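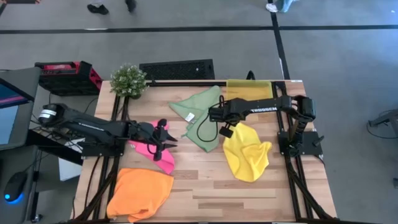

*Photo: Skenditz workshop, cloth folding bench*

**Minutes, cloth folding group**
7 December 2022, Skenditz

**1. Last minutes**
Agreed, with one correction: the spare gripper pads are at Platimitz, not on order.

**2. The stall on run 1821**
This took up most of the meeting and was well worth it! During run 1821 the right arm stopped part way through a lift and then dropped under its own weight onto the bench. No one was hurt and the cloth came out fine, but an arm that goes limp without warning is a safety matter and has been logged as one.

The log shows the wrist motor reporting an overload, followed by the whole arm losing torque. The group was delighted to have such a clean record of it (the new logging went in only that week). The overload came as the gripper pulled on a hem that the left arm was still holding, so the two were in a tug of war.

The fault was repeated on the bench with 4 lifts, all at low speed and with everyone standing back. It showed up twice.
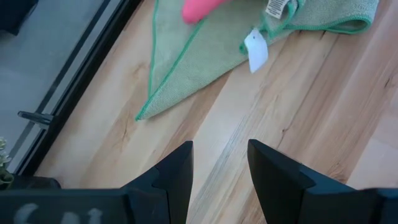
Hems and labels came up next. The fingers close well on a flat hem, but a bunched one gives them several layers at once, and the motor keeps squeezing to reach its set width. The Miletti grip routine has a force limit for exactly this, and it had been switched off during tuning. Great find, and a cheap fix.

Agreed:

- Force limit back on, and locked on in the start-up file.
- On an overload, the arm holds its position and lowers slowly. It must not go limp.
- Left gripper to open before the right one pulls.
- No hands over the bench while torque is on, including for "just straightening a corner".

**3. Garcia test**
The soak test of 2000 folds is put back to January. The group would still love to try it with all the cloth colours mixed, and will do so once 6 clean sessions have been logged in a row.

**4. Any other business**
The emergency stop needs a longer lead so it can be reached from both sides of the bench. Lead to be ordered through Platimitz.

Next meeting at Skenditz, after the first session with the force limit on.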